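Site visit: Celthorpe day camp centre, open day, June

The open day ran from 9:30 a.m. on the Saturday. I attended on behalf of the parents' group at our dance school, which is comparing three sites for next summer's half-day program. The other two reports will follow once the visits are done.

Celthorpe occupies a former curling rink. The floor area open to campers is 4000 square feet, divided into one large hall, two studios and a craft room. Ecaterina Tănase, the program coordinator, led the tour and answered most questions on the spot. Those she could not answer are listed at the end.

Studios

Studio A has a sprung floor with a vinyl surface, laid by Mollorico two seasons ago. Hard shoes are permitted. Studio B has the same surface glued directly to the slab and is used for drama and stretching. I would not put hard-shoe classes in it. Mirrors run along one wall in each studio. The sound system in A takes a phone cable only; the one in B was not switched on.

Ventilation is adequate with the side doors open. With them closed, Studio A warmed up noticeably during a demonstration class of 25 dancers, which is also the posted limit for that room.

Hall and climbing wall

The climbing wall is a Tretine modular unit with auto-belays on four of its six lines. The remaining two are top-roped and need a staff member each. Children under seven use the low traverse section only. Harness checks are logged on paper at the foot of the wall, and the log was up to date.

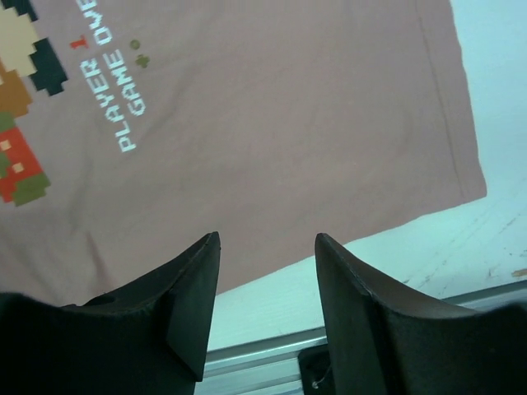 Dusty pink T-shirt, spread out.

Camp shirts are included in the fee, one per child per session. Youth sizes run small according to two parents I spoke with. Exchanges are possible on the first morning only, and extra shirts must be ordered with the registration form.

Schedule and fees

Half days run 9:00 to 12:00 or 1:00 to 4:00. Full-day campers bring a lunch and stay on site. The elective block is the last hour of the afternoon, with a choice of pottery, ukulele or cooking. Cooking fills first.

Group booking is handled through Pană, the centre's online system. A block of one studio plus wall time for one week was quoted at $3227, tax included. The per-child rate for families booking on their own is $94 a day. Cancellation terms are the same for both – full refund up to 30 days before, half after that.

Access and parking

The lot is gravel and drains poorly at the north end. Drop-off is at the east door, where staff sign each child in against a list. The 9:00 start coincides with swim lessons at the pool next door, so allow extra time on the turn from the main road. There is a ramp to the hall and an accessible washroom beside the craft room, but Studio B is down three steps with no lift.

Outstanding questions

Whether Studio A can be held for us both weeks in July.
Whether our own teachers need the centre's first aid certificate or can use ours.
Storage for hard shoes and props overnight – the cupboard shown to us had no lock.

Ms. Tănase has these in writing and will reply by email.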